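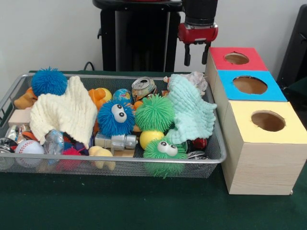

One mesh tray, everything in it, three boxes to sort it into. What goes where?
Posted by Lucimara Aguiar, 7 July 2023

I have a wire-mesh tray that has become the place where things go to avoid a decision. Toys, knitted cloths, squashed drinks cans, plastic that should have left the house in April. Beside it I've put three wooden boxes with coloured tops, stacked up and looking very organised, so that's the hard part done.

My trouble is the categories. Toys, fabrics and recycling sounds simple until you meet a ball covered in rubbery spikes with a pair of googly eyes. Is that a toy or a ball? Do balls get their own box? And do I sort by kind, or just start at the top and dig?
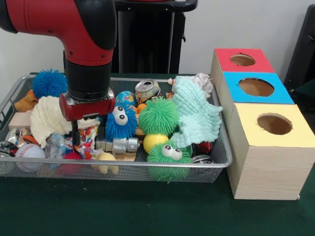

Cormac Sheehan
Cloths first, always. They lie over everything and you can't judge a pile you can't see. Then cans and plastic, which don't need a box at all, they need the bin outside. That frees up a whole box for balls - spiky, smooth, baseball, the lot. If it has eyes it's a toy. I don't make the rules.

The wooden block counts as a toy as well, before you start a fourth category for it. 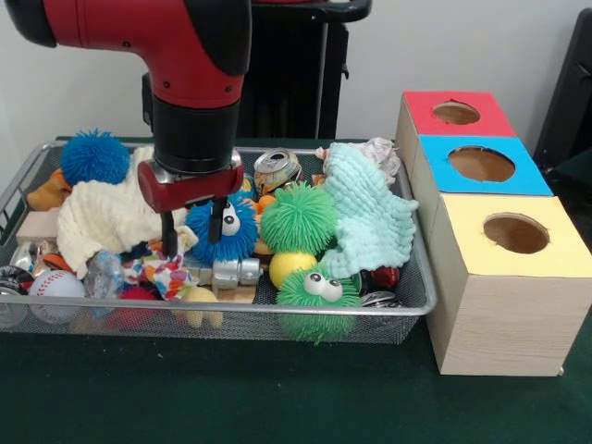

Jucélia Meireles reckons Cormac is wrong about the eyes, and I'm with her. We sorted that way at home and had arguments for 7 weeks. If it rolls, it's a ball, eyes or no eyes. Agree on the cloths though. Give them a wash before they go in a box, knitted ones hold on to crumbs like you wouldn't believe.
- Edivaldo Trindade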